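From: Tzu-hsuan Ko
To: urkix-hands list
Subject: Re: hand won't let go of cards

On Thursday Celeste Antunes wrote:
> We're seeing the grip stay closed after a release command, but only
> on thin stuff. Boxes and cups are fine. Anyone else? Is it the
> firmware or are we just unlucky?

Hi Celeste, you're not unlucky, we've got it too! Same hand, firmware 2102, and it did it 6 times out of 79 picks last week. The arm log says "open" every single time, so the software thinks all is well while the fingers stay shut.
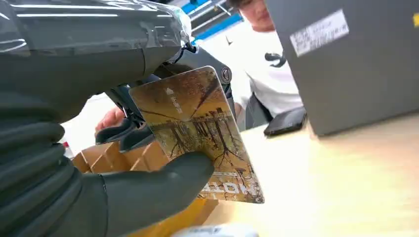 My money is on the force reading. With something thick the motor current climbs nice and clear, but with thin stock it barely moves, so I think the controller never decides it has a grip and then ignores the release (Feng-yi thinks it's the tendon sticking, and we've been arguing over lunch). A printed card held upright against the mechanism by that one soft finger is about as thin as our stuff gets, and look how near the person's hand is to the finger segments. That's the bit I don't like. Last week So-ying went to pull a card free and the hand closed again with her thumb in there - no harm done, just a red mark and some language.

So until Tusell answers our ticket, we cut power to the hand before anyone reaches in. The stop button on the arm does NOT cut it on our setup, so please check yours.

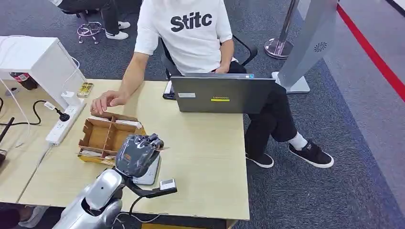 The hand at the edge of the card box, left of the laptop on the desk

Could you send me your current trace from a bad release? Ours is from the older Lau driver and it's pretty noisy - two good traces would settle this with Feng-yi.

Tzu-hsuan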